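Meeting room walk-through, Sturken building, second floor
Checklist and comments, Wednesday morning round
Filled in by Gediminas Kütt

Before you start: please bring the clipboard, a pen that works, and a little patience. I know everybody would like their meeting rooms simply left in peace, and I do try to be in and out before the coffee is poured, but a table that size collects a great many things over a week and it's nice to catch the small troubles while they're still small.

1. Door opens fully, closes on its own, nothing propped against it. OK.

2. Exit sign lit, evacuation plan on the wall and current. OK. The plan still says Koppel on the letterhead, from the old management, but the routes are right and I don't see any need to reprint it this month.

3. Chairs pushed in, walkway clear on both sides. OK after I moved two of them.

4. Tabletop, working end. Comment. A mouse, a microphone, a notepad, a blue folder or book and a few papers were out, along with some wrappers that could have gone in the bin. I don't mind people leaving their work on the table between sessions (heaven knows my own desk is no better), but I do ask that small equipment stay well in from the edge, and that the microphone go back to the cupboard in the evening with its foam on. 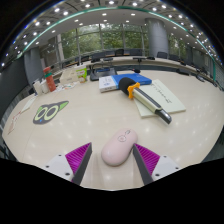
Nulletti wrote back under this item that the notepad ought to be allowed to stay put, as the notes get used again first thing after lunch and the last time things were tidied away it took half the afternoon to find them. Fair enough! I've changed the wording to "notepads may stay, wrappers may not," and I hope that suits everyone.

5. Conference microphone base seated flat, cable not stretched across a walkway. OK. I followed the cable all the way down with my hand, and I'd ask whoever does the next round to do the same, because looking from the doorway won't tell you much.

6. Floor outlets closed when not in use. One lid was up by the window. Closed it. The hinge is a bit stiff, so press until it clicks. Work order 187 is open for a new one.

7. Drinks and containers. Comment. I'm fond of a hot drink myself and would never ask for a dry meeting, so all I'm after here is lids. The thermos has its cap, the mug has its lid, the clear cup has a domed one, and then there's the paper cup, which I'd be so grateful to see either covered or finished. Please also keep drinks a forearm's length from anything with a plug, and don't stand them on printed sheets you'd be sorry to lose. 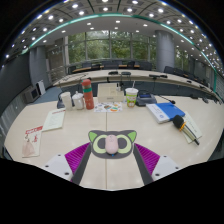
Item 7: drinks and cardboard box on the meeting table.

8. Boxes. Cardboard is fine on the table during the day. Overnight it goes on the shelf, closed, with a name on it. If a box is still there at the next round with no name, I'll put it in room 334 and leave a slip, so please look there before you worry.

9. Bags. Under the table or on the hooks, please, with straps tucked in. Last winter's stumble was over a strap, and we were lucky it ended with a bruised knee.

10. Occupancy card by the light switch. Reads 40. OK.

11. First aid kit, sealed and in date. The seal is fine, but the plasters run out in December. Added to the Skusport order.

Result: passed with comments on 4, 6 and 7. Next round is the same time, and you're very welcome to walk along with me if you'd like to see how it's done. Slips for lost things are in the tray by the copier.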